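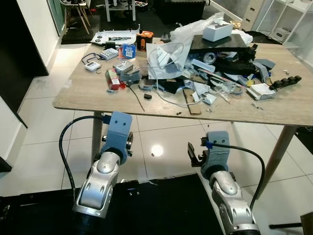

## 3.2 始動前の確認(机上片付け課題)

対象:Skergate ロボット部の部員。2人1組で行うこと。

1. 主電源が切れていることを確認する。
2. 左右のアームのケーブルを根元から先端まで目で追う。黒いケーブルはアームの外側へ弧を描いて下りる取り回しとする。
3. 右アームのコネクタ端を留めている青いテープを指で軽く押さえ、浮きがあれば貼り直す。
4. グリッパのねじを六角レンチで確認する。増し締めは1本につき1回まで。
5. 机の上の部品、箱、包装材は動かさない。配置はそのまま課題の初期状態として使う。
6. 主電源を入れ、制御ソフト Wetora を起動する。ポート番号は 1032。
7. 両アームを待機姿勢に戻し、記録を開始する。

> **注意**
> 通電中は机とアームの間に手を入れない。落ちた部品は電源を切ってから拾う。

**メモ**

- 透明な袋とラップは認識に失敗しやすい。3回続けて失敗したら、その対象は飛ばして次へ進む。
- 細いケーブルをつかんだときは、引く速度を「低」にする。
- エラー 9 が出た場合は手順 2 からやり直す。再発したら Kasun Haque に連絡する。

改訂:2023年5月31日(Nusrat Biswas)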